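Two months with the Handach laundry drying rack

I'd been hanging wet shirts off door handles for longer than I care to admit, so when my friend Meenakshi Kotian said she was happy with her Handach folding rack, I ordered one the same evening. It cost me 800 rupees at Asudham, the home store near the bus stand, which seemed fair for something I'd be using nearly every day.

Putting it together

There are 9 rails to click in and two side panels, and the instructions are one sheet of drawings with no words at all. I got a rail in backward and had to pull it out again with pliers – my fault, the drawing was fine. The little bag of end caps was tucked inside one of the side panels, so shake them before you start hunting under the sofa like I did! 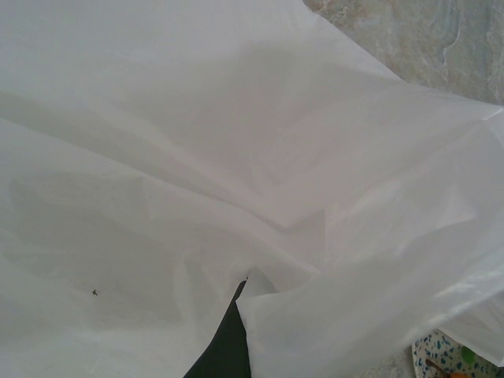
Everyday use

It holds a full load if you're sensible about it. Shirts go on hangers at the ends, socks and small stuff on the lower rails. Jeans are a squeeze, and a double bedsheet has to be folded in half, so the middle takes forever to dry. I put mine by the balcony door around seven in the morning and most things are ready to fold by dinner.
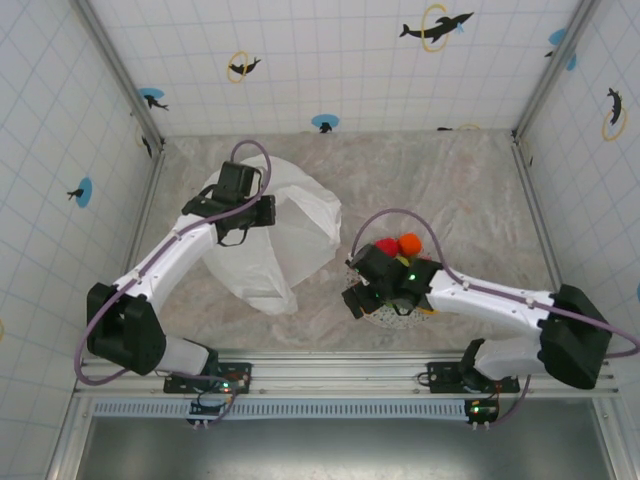 How it compares

Before this I borrowed a Lasard from Narayanan Krishnan upstairs. The Lasard is heavier and doesn't slide on tile, but it takes both hands and a knee to close. My Handach folds flat with one hand and lives behind the bedroom door. It does skid a bit when you pull off a wet towel, and I ended up sticking rubber dots under the feet. 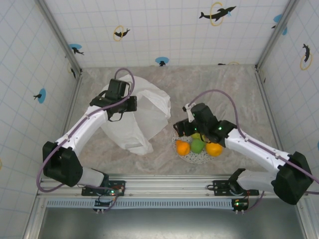

The hinges have stayed tight so far, though one end cap keeps popping off and I've already lost it twice. I'd still buy it again for a small apartment. If you wash a lot of bedding, go look at the Lasard first, and take somebody along to help carry it home.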